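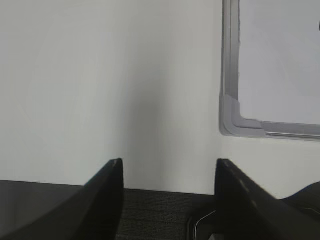 Paint is the cheapest part of repainting a room, and it is the part people spend the most time choosing. Vicente Navarrete has run a small painting crew in Cabral for most of his working life, and he would like his customers to spend that time looking at their walls. Off-white is the color he is asked for most, and the one he gets the most calls about afterward. Customers say the crew used two different cans. Usually it is the light. A plain wall can look cool and gray at one end and close to cream at the other, with a darker band between them where the light falls off. Hang a whiteboard on it and the wall changes again, as the board's surface can look bluer than the paint next to it.

Navarrete tells people to tape up a large sample and leave it for a full day. The chips from the store are too small, he says, and most people hold them flat in their hand under a kitchen lamp. A wall stands upright. It gets light from the side, from the floor and from whatever is across the room. A red rug will turn the bottom of a white wall pink.

Last December his crew repainted the offices of Tratach, a shipping agency with 20 rooms on two floors. The manager, Caroline Gachanja, had picked one shade for the whole building. On the north side it looked like cement. On the south side it looked fine until three in the afternoon, when it turned yellow.

"I thought white was the safe choice," Gachanja said. "I had people asking me when the second coat was going on. It already had three."

They settled on two whites, a warmer one for the north rooms and a flatter one for the south. Most of the staff think it is all the same paint.

Graciela Escobar mixes color at Skonavley, the paint supplier where Navarrete has his account. Her fan deck holds 953 shades, and she says over 400 of them would be called white or gray by anyone walking in off the street. Each starts from the same base. The difference is a few drops of black, yellow oxide, red or blue, and sometimes a little green.

Escobar keeps a notebook of repeat orders going back to when the store still mixed by hand. Matching an old wall is the hardest job she gets. Paint changes as it ages, and a wall that has been behind a bookcase for ten years will not match the wall beside it. She asks customers to bring in a piece cut from the wall, about the size of a coin. Few of them want to cut the wall.

Sheen matters too. Flat paint hides dents and old repairs but marks easily. Eggshell can be wiped down. Anything shinier will show every pass of the trowel when the sun comes in low, and Navarrete will not put it on a long hallway unless the plaster has been skimmed first. He charges 1000 extra for that on an average hallway, and about half his customers decide they can live with flat.

His own living room is still primer.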